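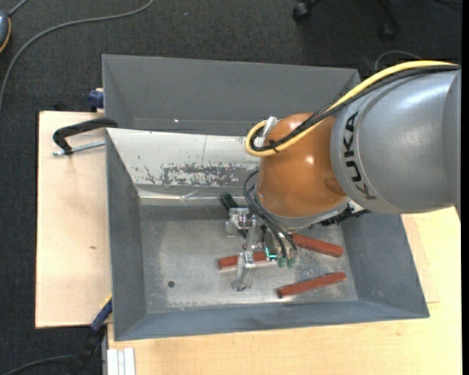
Checking the cables and hoses on the bin picking cell

This page is for the person who takes care of the picking cell at Udirico. It needs 16 minutes if you find no damage. We do it every Friday before the first run. Cell number is 103 in the Grukov maintenance list.

Before you start

Stop the program, switch to manual mode and close the air valve. Wait until the gauge shows zero. Keep the teach pendant in your hand.

1. Clamps

Try to push the bin with both hands. It must not move. If it moves, tighten the clamps first and then teach the bin corner again, otherwise all pick points are wrong.

2. Cables at the wrist

Turn the wrist slowly to both ends of its range and watch the loop of the yellow cable and the black ones. The loop must stay free and must not be pulled straight. Feel the cables with your fingers for flat places. The tie should hold them together but not press into the jacket. Cut an old tie with side cutters, never with a knife.

3. Air hoses

Pull each hose lightly at the green fittings. If one comes out, cut 14 mm from the end, make the cut square and push it in again until it stops.

4. Gripper

Wipe the fingers with a dry cloth. Check the bracket bolts with the hex key.

5. Test

Open the air and run program 199 at low speed with three bars in the bin. Let it pick all of them. Listen for air at the wrist.

Write the result in the notebook. In August we changed the hoses, so the old length in the Skikamon drawing is not valid anymore. Ask So-ying Pan for the new one.

Ketsara Kaewsai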